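Aoife set the white table at six, though Themba had said seven and usually meant eight. The striped placemat went down crooked and she left it that way, the tray half on top of it.

"You've only put out one plate," Keerthana said from the hall.

"One's all I unpacked."
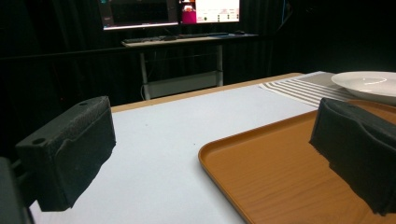

Keerthana went to look for the box marked Jurna, where the rest of the dishes were supposed to be. It held 3 lamps and a winter coat.

"We could eat off the tray," she said.

Aoife thought about it. Then she called Themba and told him to bring plates.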